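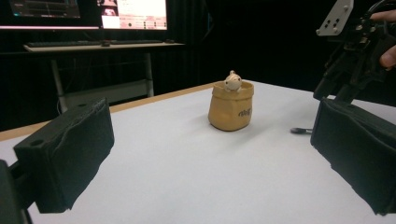
# Demonstration group, meeting minutes

October 22, 2018, small meeting room, Sturden building

Present: Clifford Gosselin (chair), Shirley Robichaud (minutes), D. Sánchez, two operators from the day shift

Apologies: Rondovau site. They sent written comments, read out under item 3.

## 1. Minutes of the last meeting

Accepted with one correction. Under "pads," the text should say that the padding on both fingers is to be checked before each session, not each week. Shirley has changed the file copy.

## 2. Pouch and figurine task

Clifford went over where the task stands. The operator holds the gripper by hand and shows the robot how to take the small cream figurine out of the tan pouch and set it down on the white table. The reverse task, putting it back in, has not been started.

Points raised:

- The pouch is soft and changes shape when it is touched. Operators have been standing it up again in different ways between demonstrations. Some fold the rim outward, some leave it straight. Clifford wants the rim folded outward and the figurine's head showing above it for this batch. Straight rims can come in a later batch.
- The lettering on the pouch should face the same side at the start of every demonstration. One of the operators asked if turning it would give better variety. Agreed to leave it alone until the first batch has been trained on.
- Several demonstrations were thrown out because the pouch came up with the figurine. The operators say a slower pull helps. Sánchez thinks the grip is too low and is catching the rim. Both will be tried and the operators will write down which one they used.
- A failed pull should be kept if the operator recovers without touching anything with the free hand. If the free hand is used, discard it.

The target was 23 good demonstrations per operator. Sánchez said this was too few for a soft object. After some discussion the target was left where it is for now, to be looked at again when the first results are in.

## 3. Comments from Rondovau

Read out by Shirley. In short:

- They are doing the same task by remote control and find it slow. An operator there gets through 8 demonstrations in the time it takes ours to do 15 by hand.
- Their operators cannot feel when the pads have closed on the figurine and tend to squeeze too hard. They asked for a written note on how far our people close the fingers.
- They would like our recordings before they do any more of their own.

Clifford is willing to send the recordings once they have been sorted, but not before. There was a disagreement about whether hand-guided and remote recordings should go into one training set. Sánchez is against it, as the speeds are too different. Clifford would like to try it once and see. Not settled. To come back next time.

## 4. Table and work area

- Cables and connectors are to be kept off the white table during recording. If one has to be there, it should be well away from the pouch and stay in one place for the whole session.
- The monitors on the back desk are in view of the gripper camera. Sánchez asked for them to be switched off during recording, or at least left on a plain page. The operators use the right-hand one between demonstrations and would prefer the plain page. Agreed: plain page.
- Dark curtains stay closed.
- Operators' fingers have been showing up in the gripper view. This is acceptable near the top edge. It is not acceptable between the pads or in front of the object.

## 5. Floltent software

The new version of Floltent is installed on one machine only. It drops the last moment of a recording if the stop button is pressed while the fingers are still opening. Until that is fixed, operators should open the fingers fully, hold still, and then stop. Shirley has reported it and had no answer yet.

The old version stays on the second machine. Do not mix files from the two in the same folder.

## 6. Training of new operators

Two people are to start in March. Shirley proposed that each do 10 practice demonstrations that are not kept, with one of the present operators watching. Agreed. Clifford asked that the practice be done with the pouch and not with the old blocks, which are too easy.

## 7. Actions

| Action | Who |
|---|---|
| Write up starting position for the pouch and post it by the table | Shirley |
| Compare slow pull and higher grip | Sánchez, operators |
| Note on finger closing for Rondovau | Sánchez |
| Sort recordings made so far | Clifford |
| Chase Floltent about the stop button | Shirley |
| Order spare padding for the fingers | Clifford |

## 8. Any other business

One operator asked for a stool, since the wrist gets tired when working from standing height. Clifford will see what the budget allows. In the meantime, change over when tired and record who took over.

Next meeting to be set by email.

S. Robichaud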